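Troremeck Community Help
Workshop and Shared Spaces > Benches and Surfaces

Marking out zones on a metal bench with yellow tape: advice sought

Posted by Myfanwy Gape, May 2022

I am responsible for the layout of a shared workroom at the Weltero site and should be grateful for guidance from members who have dealt with a similar arrangement.

The main bench has a bare metal top. In January it was agreed that the working area should be divided by tape so that items are set down in the same place by every user. The tape selected is a yellow, slightly see-through type, ordered from Venckus under our stock reference 1672.

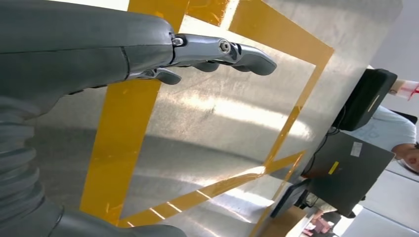
Tape outlines on the steel bench top.

The difficulties are as follows. The metal reflects the ceiling lights strongly, and at certain angles the edge of the tape is hard to tell apart from the glare. Smudges and scuff marks also show readily on the surface, and I am unsure how it may be cleaned without loosening the tape. Finally, I have been asked whether the present layout should be kept or replaced by a single outline.

The layout consists of a smaller rectangle on the left and a larger one on the right, sharing one strip between them. The tape has wrinkled in places. A second desk stands behind the bench and holds the laptop, a black hard case and a quantity of cable, part of which hangs towards the front. I should prefer to leave that desk where it is, but would welcome comment on the cables as well.

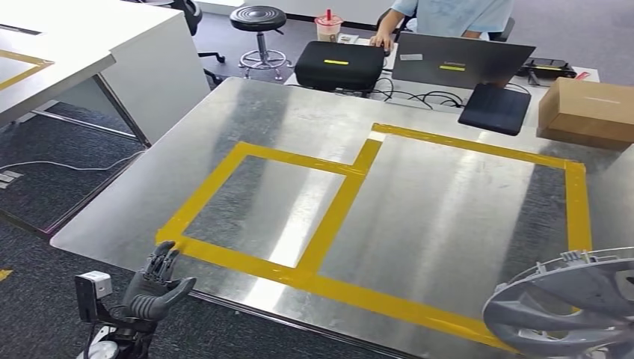 Oswin Tarrle replied that the shared strip ought to be retained. Two separate outlines placed side by side leave a narrow gap, and users will in time begin to put things in it. He advised that any wrinkled length be lifted and replaced in full, as pressing it flat again seldom lasts. The metal should first be wiped with a cloth dampened with surgical spirit and left for 5 minutes. The new strip should then be laid from one end, under light tension, and pressed down with a flat plastic scraper as it goes. Corners should be overlapped and trimmed with a sharp blade held at a low angle, care being taken not to score the metal.

On the matter of glare, he recommended an opaque tape with a matt finish. A see-through tape allows the shine of the metal to come through it, and no amount of cleaning will alter that. Where the existing tape must be used up, a second layer may be applied over the first, although the raised edge will collect dirt.

For routine cleaning, a barely damp cloth drawn along the length of each strip is sufficient. Wiping across the strips lifts the edges. Spirit should be kept well clear of any tape that is to stay down.

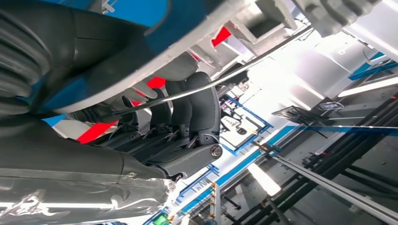 Workroom at the Weltero site, equipment in position.

Posted by Zasness Facilities Desk

We use matt tape and have had no trouble. Change it when it looks poor.

With regard to the cables, a tray fixed beneath the rear desk would be suitable. Ours took 3 brackets.

Posted by Ilse Dunmarrow

I would add one point to the replies already given. Before any tape is removed, the corners should be marked on the metal with a wax pencil and the lengths of the sides written down. We omitted this step when our own bench was re-taped, and the new outline was 5 millimetres out along one side. The wax comes away afterwards with a dry cloth.

Posted by Myfanwy Gape

I am obliged to all who replied. The two rectangles will be kept, and a roll of matt tape has been requested. I should still be glad to hear from any member who has used a cable tray on a desk that is moved from time to time.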